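June 2025

Slept badly and got to the Tosmont building before the heat came up. Nele Diekmann was already there with the door propped open and the fan going. She had left me the cloth task for the week and taken the cups for herself. Fair enough, she did cloth all through November and says she has had enough of it.

The goal is 1000 good demonstrations for Lordale. We stood at 931 this morning. A demonstration counts if the cloth starts crumpled, gets picked up, and ends laid down inside the target area with the fingers open and clear of it. If I drop it and recover, that counts too, but I have to tag it. If I drop it off the table it doesn't count and I have to walk over and get it.

I spent the first hour on the leader arm with the bad elbow. It sticks a little when you reach out far, so you push harder, and then it lets go and the follower jumps. Two episodes thrown out for that. I put a note on the Petersen sheet, which already has three notes about the same elbow, one of them mine. After that I swapped to the other leader and things went better.

What I am still learning is to look at the wrist view and leave the table alone. My habit is to look past the screen at the real cloth, because it is right there and I can see it so much better. But the policy won't have my eyes. Effie Yule told me this in my first week and I nodded and then kept doing it. Today I turned the chair so the table was behind my left shoulder. I was slow and clumsy for maybe ten episodes and then it settled. I go down beside the cloth, wait until I can see a fold between the fingers, close, lift a little, stop, lift the rest. The stop helps. Without it I tend to swing away before the grip is good.

The other thing is where the cloth starts. Left alone I drop it in the middle every time. Effie looked at the plots of start positions from last week and there was one fat blob with nothing around it. So she wants it near the edges, far side, corners, anywhere I don't like. The far right is the worst. The arm is nearly stretched out and there is the frame to think about, and I have to come at it from a low angle with the wrist turned. 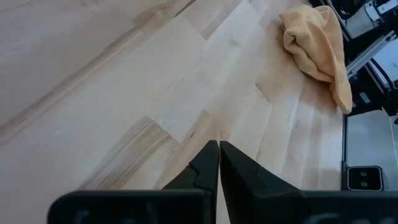

I did 33 before lunch, which is fewer than I wanted. Ate outside on the steps. Nele had cold noodles and talked about the flat in Hovley, which she may or may not take. The rent is fine but the bus is not.

After lunch I got up to 45 for the day and then stopped, with my right hand cramping at the base of the thumb. The trigger spring is too stiff for that many closes. I asked Effie whether we could put a lighter one in and she said yes if I order it, so I ordered two. That puts us at 976. Nele says we will finish tomorrow. I think the day after, if the tags get checked properly, and they should be. I found one of mine from the morning marked as a clean pick when the fingers had clearly slipped once. Fixed it.

Effie ran the policy from the last training for a few minutes before we closed up. It went to the cloth, and it paused before the full lift the way Nele does, and she was pleased. Then it put the cloth down well short of the target and opened the fingers as if all was well. Second try was better. Third try it missed.

Home by seven. Rinsed the coffee thermos, finally. Need to call about the tooth, and bring the wrist brace in tomorrow.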